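Josto tabletop arm kit: what I'd budget before you order

I get asked about this one a lot, so I've put my own buying notes on the product page (hope that's okay with whoever looks after the template!). The Josto is our small bench arm with a two-finger gripper and a wrist camera, and it's the kit I'd pick if you want stacking and sorting practice and don't have a whole room to give it.

In the box: arm, gripper, wrist camera, power supply, 22 mounting bolts and a cable set. Not in the box: anything to stand it on. I'd put money aside for a solid, heavy top, because a wobbly desk will drive you nuts. Stone is great if you already have a slab, scratches and all.

Spare finger pads come from Nerkitz in packs of 40. Get one pack with the arm and you can forget about it for a good while. The extended Claeys cable is worth it if your computer sits across the room – the standard one is shorter than you'd think.

Now the planning part. Lead time is around 22 days. Setup took me a full afternoon the first time (I'd skipped the calibration sheet, don't do that), and the Ellesis software license runs per seat, so count your people before you order. We can add seats later, but the price is nicer if they go on the first invoice.

Practice pieces are up to you. Chunky interlocking toy blocks are cheap, bright and easy to grip, and I still use them for every new setup. Order by the end of February and the camera cover is included.
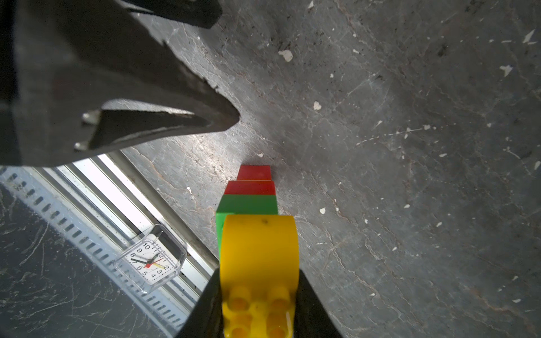 Ellesis_bench2: We bought two of these for our training room and I wish we'd paid for the longer cable on both. Does the per-seat license move over if we replace the computer, or do we have to buy it again?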